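Tips for collecting household task examples

These notes are for anyone recording demonstrations for the pick, place and wipe tasks. They cover the table, the wrist camera, the objects and the log. Most rejected examples fail on one of the first two.

Before the first take

Clear the table down to the items named on the task card. Wipe it with a dry cloth and let any cleaner evaporate before you home the arm. A white top shows crumbs and tape residue, and the model will learn to treat both as landmarks.

Set exposure by hand on every camera and leave it alone until the batch is finished. Auto exposure drifts when the gripper drops close to a pale surface, and two takes of the same motion stop matching.

Watch the wrist feed for one full approach before recording. At short range a plain surface gives the camera very little to focus on, and cloth at the side of the view turns soft.
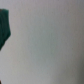 Wrist camera view: pale gray surface, green cloth-like item at left.

Blurred stretches are acceptable inside a take if the side camera stays sharp. Do not trim them. The policy will meet the same blur when it runs.

During the batch

Record 9 takes per starting layout, then move the objects. More than that and the set fills up with near copies. The current target is 2,000 accepted takes, which works out to more layouts than most people expect, so plan the positions on paper first.

Vary the height of the approach as well as the position. Operators settle into one comfortable path after four or five takes — usually a straight drop from the right — and the data shows it.

Keep the gripper moving slowly near upright items. A tall, narrow cylinder tips easily when a pad meets it off center. If it tips, finish the take, mark it as a failure and keep it. Failures go in their own folder under the same layout number. 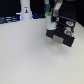 Mladenović Workshop / Manipulation Data Group

Stickers on the housing are fine as long as they stay put. Adding or removing one halfway through a batch changes how the gripper looks to the side camera, so wait for the next layout.

Logging

Write the layout number, operator initials and result after each take. Filling in the log at the end of the session is how the February set lost 190 labels.

Use the four result codes on the task card and no others. "Almost" is a failure.

Copy the session to the Rallex drive before shutting down the arm, and open one file to check that every camera stream is there. Uploads are reviewed on Friday. Questions about a rejected take go to Hollis Hutchins, with the layout number in the subject line.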